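Clarkley thread, part whatever, because people keep asking how the new room is coming along 🧵

1/ We've got the keys to the back room at Puvcombe! It's 50 quid a month more than the old one and I don't care, there's a proper window.

2/ Sofa's in. I put the orange cushion at the end and the stripy throw over it, and now I want wavy stripes on everything I own.

3/ Strip lights are staying for now (sorry, everyone who voted for lamps). That big white wall though! I keep changing my mind about paint. Over 201 of you said green??
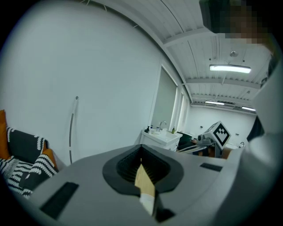
4/ Next job is a blind that matches my cushion. Kincaid do one, but it's April before they can deliver, so any tips very welcome x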